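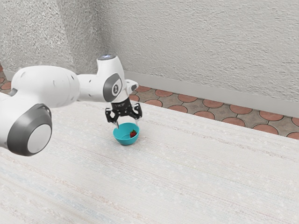 Last updated: July 11, 2025

Rundirine adds vector signal analyzer for benchtop and field use

Rundirine has introduced the Dostex, a compact vector signal analyzer for engineers who test radios, radar components and satellite equipment. The company, a maker of RF and microwave test instruments based in Rallomdale, said orders are open now and the first units will ship in August.

The Dostex measures signals from 9 kHz to 14 GHz in a single sweep, with no external mixer or block converter. Earlier analyzers from the company stopped well short of that and needed an add-on box for work in X-band. Customers in radar maintenance had asked for the wider range for several years, the company said.

The instrument has two receive inputs that share one clock. An engineer can look at the signal going into an amplifier and the signal coming out of it at the same time, then compare gain, phase and distortion on one screen. The inputs can also be set to separate center frequencies, which is useful when checking a converter or a repeater.

"Most of our customers were using a pair of instruments for this and spending their morning lining them up," said Lamai Chareonsuk, product manager for signal analysis at Rundirine. "With the shared clock you connect both cables and start measuring. The calibration routine runs by itself and you can get coffee while it does."

Chareonsuk said the design team spent much of its time on the front end. Strong signals close to the one being measured can overload a receiver and produce false readings, a common problem on test ranges and rooftops with several antennas. The Dostex uses a bank of switched filters ahead of the first mixer to keep those signals out. The filters can be set by hand or left on automatic.

Data leaves the unit over Ethernet or USB. Captured I/Q data is saved in a plain binary format with a text header, so it can be opened in common math packages without a converter. A remote control interface uses standard SCPI commands. Test scripts written for the company's older analyzers will run with small changes, mostly to the lines that set the input and the reference level.

The case is sized for half a rack width and can be mounted in pairs on a standard shelf. Rubber corner guards and a folding handle come in the box. An internal battery is optional. With the battery fitted, the unit runs for two hours on a charge at full sweep speed, longer if the second input is switched off.

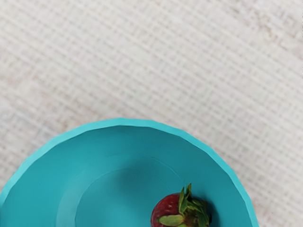 Measurement software

Each Dostex comes with a license for the company's standard software, which covers spectrum, channel power, adjacent channel power, occupied bandwidth and error vector magnitude. A spectrogram view lets the user scroll back through the last capture and place markers on short bursts.

Pulse analysis is sold as a separate option. It reports pulse width, repetition interval, rise and fall time, droop and phase change within the pulse, and puts the results in a table that can be exported. A phase noise option is planned but has no release date.

The software runs on the unit's own touch screen or on a connected computer. Several people can view the same measurement from different computers, but only one can change settings at a time. Control is passed by request from a menu. Administrators can turn off remote viewing entirely, and the solid-state drive can be removed from the rear panel for labs that do not allow stored data to leave the room.

Early use

Verschueren, a contract test lab that certifies airborne radio equipment, has had preproduction units on its benches during the spring and early summer. The lab used them for spurious emission checks and for acceptance tests on power amplifiers. Rundirine said it changed the layout of the limit line menu after comments from the lab, and moved the trigger input from the rear panel to the front.

The lab also asked for a louder fan warning. Production units will show the warning on screen and sound a tone if the air inlet is blocked. The tone can be turned down but not off.

Rundirine builds the analyzer at its main plant in Rallomdale, where it employs 82 people. Final calibration is done at the same site, and each unit ships with a printed certificate and test data. The recommended calibration interval is two years. Units can be returned to the plant for recalibration or sent to an approved service center.

Pricing depends on the options ordered, and quotes are available from the company's sales office and its distributors. Owners of older Rundirine analyzers can trade them in for a credit toward the new model. The trade-in offer covers working units only, with the power supply and original input adapters included. Options bought for an older analyzer do not carry over.

The company will keep supplying parts and repairs for its existing analyzers. Firmware for those models will be limited to bug fixes from now on.
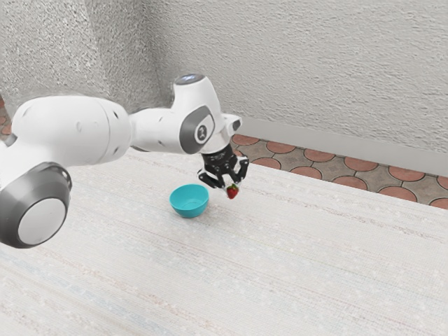

Can the pulse analysis option be added after purchase?

The option is enabled with a license key, so an owner can buy it later and install it without sending the unit back. The key is tied to the serial number of the instrument and cannot be moved to another one. The latest firmware must be loaded first. Units ordered with the option already have the key installed when they leave the plant.

3 shares | 0 comments

Contact the newsroom | Advertise | Copyright 2025, all rights reserved | Back to top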